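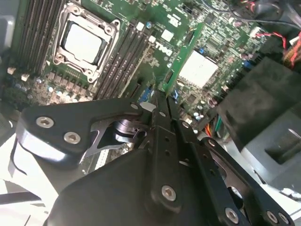
My uncle left me his repair shop in Clutcombe, and the first thing I did as a business owner was lose the key to the bathroom. I'm telling you this so you know the kind of person we're dealing with. The second thing I did was sit down in front of a computer he'd had open on the bench, a Dell, with no cooler on the processor and not one stick of memory in any of those black slots, and feel like I was looking at my own head. All the places where things should go, and nothing in them! I knew how to bake. I'd worked at a bakery in Rosberg since high school. I could tell you when a dough was ready by poking it with one finger, and I couldn't have told you the first thing about a computer except that you shouldn't pour coffee on it (which I had also done, twice).

Anyway, the letter. It was taped under the cash drawer, and I only found it when I dropped a roll of quarters and got down on the floor to chase them. It said "For Ferhat Kozan, when he gets around to it," in my uncle's awful handwriting. Inside was a receipt from Dobson Pawn for $225 and a note that said, "Go get it back. Ask for the accordion."

Now, my uncle did not play the accordion. He didn't play anything. At my cousin's wedding he clapped on the wrong beat so loudly that the band slowed down for him. But I had a free afternoon and no customers, so I put the sign on the door and drove over.

The woman at Dobson looked at the receipt, then at me, then at the receipt again.

"You're not Prikov," she said.

"Who's Prikov?"

"The man who comes in every September and asks if he can hold it." 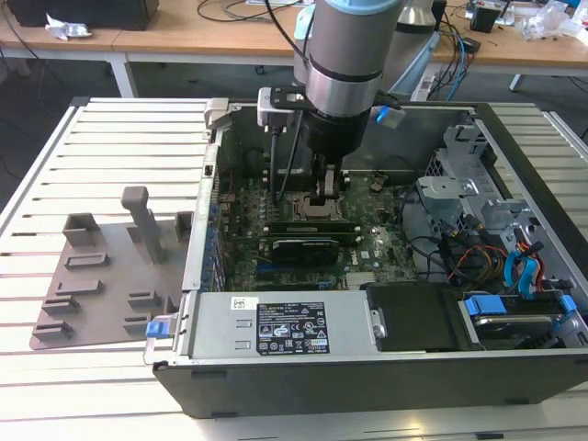 I said I didn't know any Prikov, but that my uncle had sent me, sort of, and she went in the back and came out with a case so dusty she had to carry it at arm's length. Red accordion, mother-of-pearl buttons, one strap mended with fishing line. She'd been offered $1,699 for it once by a collector and had turned him down, since my uncle had paid her $20 a month to keep it on the shelf. For years! He'd eaten canned soup for dinner most of my life and he was paying rent on an accordion.

"So whose is it?" I asked.

She wrote an address on the back of the receipt. 121 Mill Lane, which is four doors down from the shop. I'd walked past it that morning.

The man who answered was tiny, in a brown cardigan with the elbows gone. I held up the case and he didn't say hello or ask who I was. He just sat down right there on the step, in the cold, and put his arms through the straps like he was getting into a coat.

"He told me he sold it," Prikov said. "Thirty years ago. We had a fight over a girl and he took it out of my house and said he sold it."

"Who got the girl?"

"She moved to Ohio with a dentist."

I laughed, and then I was worried I shouldn't have, but he was laughing too, this wheezy little laugh that sounded a lot like the accordion when he finally squeezed it. Half the notes didn't work. The ones that did came out flat. He played something anyway, and a lady across the street opened her window, and I thought she was going to yell at us, but she leaned on the sill and stayed there.

He asked if I knew how to fix it. I said I couldn't even find my own bathroom key.

"Behind the clock," he said. "It's always been behind the clock."

So I went back and looked, and he came with me, carrying the accordion on his front and complaining about the sidewalk the whole way.

March 24, 2020 | by Ferhat Kozan

20 shares | 4 comments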